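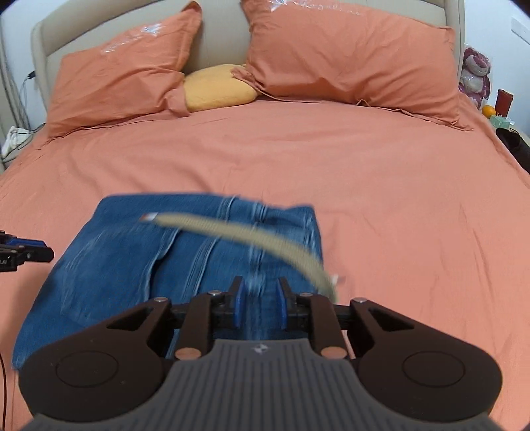
Trudy Mahuika wrote back after the first draft of these notes to say that jeans should never be folded on a made bed at all, because the sheet slides along with them, and that a table is the only proper place. I took this seriously enough to try both for most of June, and I have kept her remark at the top because so many people write in with the same thought!

# Gurero: folding on the bed

Gurero is a small collection of pictures and notes on folding everyday clothes in bedrooms, the way most of us do it at home (laundry in one arm, nowhere to put it down, and the bed right there). It holds 472 pictures, with 18 short written notes to go with them. Last revised 4/6/19.

## What's inside

- `pants/` has jeans, mostly, and a few pairs of work pants
- `tops/` has shirts and sweaters
- `beds/` has notes on sheets, pillows and cushions, and how much room they leave you

## About the denim

Jeans get a folder of their own, and I'm fond of it. Denim is thick and a bit stubborn, the seams stack up on each other, and a folded pair hardly ever comes out as a tidy rectangle. One end is usually wider than the other. We count that as folded, and please do the same if you add labels. Fading and whiskering are marked as wear, never as creases; Attila Virág and I went back and forth over that one for longer than I'd like to admit.

## About the beds

Pillows stay where they were, up against the headboard or wherever else, small cushions included. Wrinkles in the sheet stay too. If a pillow has stitched lettering you can't read with confidence, write `lettering, unread` and move on, and please don't guess.

## Known gaps

- Fitted sheets aren't covered yet.
- Dark denim on dark bedding is thin, with only 2 sets so far.
- The older Iltano notes use "crease" for both folds and wrinkles. I'm working through them slowly, with tea.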